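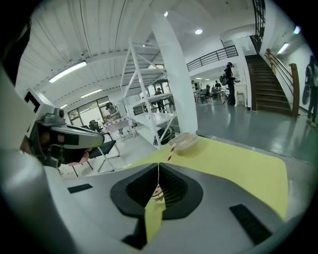

The clear box with the lid, and one of the striped straws, on the yellow sheet.

Does a colored mat on the floor really beat a table for sorting small craft stuff?

Posted by papercut743, 14th April

I keep reading that if you have to sort and pack small bits (straws, little lidded boxes, clips, that sort of thing) you should get down on the floor, put out a bright mat and work over that. Supposedly you see everything better, nothing gets lost, and whatever you drop doesn't go far. The Ekon mat page goes further and says it "cuts sorting time," with no word on how they measured it or against what.

I have my doubts. We do our craft kits in a big hall in Skirnatby with strip lights and a shiny light gray floor, and there are tables. I don't see why a yellow rectangle should make me faster. A see-through box looks pretty much the same to me on yellow as it does on white. The red and white straws show up on anything.

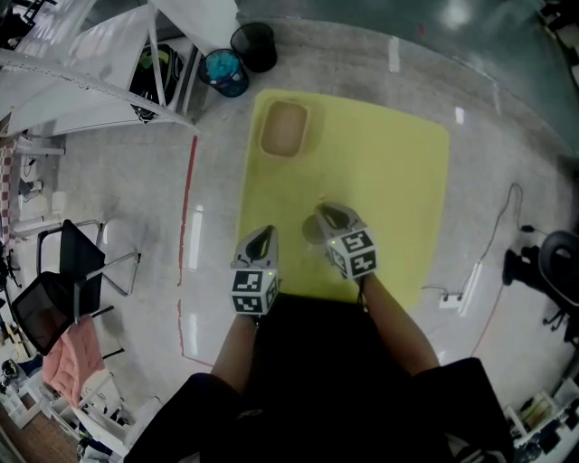
My other problem is the floor itself. It's glossy, and I expect a thin mat to creep every time somebody leans on it. Then there are the knees. I can do maybe 10 minutes kneeling before I start looking for a chair, and a packing session goes on a lot longer than that.

The small tray at the corner I'm less grumpy about. It has a raised rim, so at least what goes in should stay in. But if the tray is doing the work, why have the mat?

Things I'd like to hear about from people who have tried it:

Does a mat stay put on a polished floor without taping it down? Tape leaves gunk and we get told off.

Is yellow any better than plain white or gray, or is that just what the store had?

Would the same mat on a table do the same job?

Please don't just send me a link to the Ekon page. I've read it.

leris_tray_hoarder

I've packed kits for years, first on tables and then on the floor, so I'll have a go. I have no numbers for you, and I wouldn't trust anyone who did.

Color first. You're half right. A clear box is hard to see on any background and you find it by its edges and the shine on the lid. Where color helps is with white and gray parts, which vanish on a light floor. If your kits are mostly striped straws I doubt you'd notice the difference. I'd skip a patterned mat though. I had a flowery one and spent a whole evening picking up petals that were printed on.

Creeping: yes, thin ones creep. The heavier rubbery ones are better, but only on a clean floor. Wipe the floor and the back of the mat before you start, because dust is what makes it skate. If it still moves, try 2 strips of that open mesh stuff sold for under rugs. It peels up with no gunk, at least it has for me.

Table or floor depends on what gets dropped. A straw that rolls off a table lands somewhere and you have to go find it. On the floor it rolls a short way and stops, or it goes under a chair, and then you're crawling anyway. So "nothing gets lost" is sales talk. If your tables are steady I'd put the mat on one of them and save your knees.

The tray I would keep in either case. The mat is for spreading out and the tray is for what you've already checked. Mine are Leris ones, and they're overpriced. Any shallow box lid does the same thing.

One more thing: look at where your lights are. With strip lights and a shiny floor you get glare, and a dull mat kills that. I think that's the one real benefit, and for some reason the ads never bring it up.

boxlid

just get the ekon one, it's fine. we've had ours since October and it hasn't slipped once. ours is on carpet though

papercut743

Carpet! Well, that's no help on a polished floor, but thanks.

The glare point is a fair one and I hadn't thought of it. I'm not sold on the rest. I'll try the rug mesh under a mat on a table, with a box lid in place of the tray, and the next time on the floor with the same kit. If I can't tell the two apart I'm going back to the bare table.

Khương_crafts_2675

Late reply, but watch out for the smell if you buy a cheap rubbery one. Mine stank for around two weeks and it got into the paper parts. Hang it outside before you put anything on it. I also store mine rolled, and the ends curl up so badly that the straws all run to the middle. Flat under a bed works if you have the space. I still use it, mostly for cutting on, and the label says not to do that either.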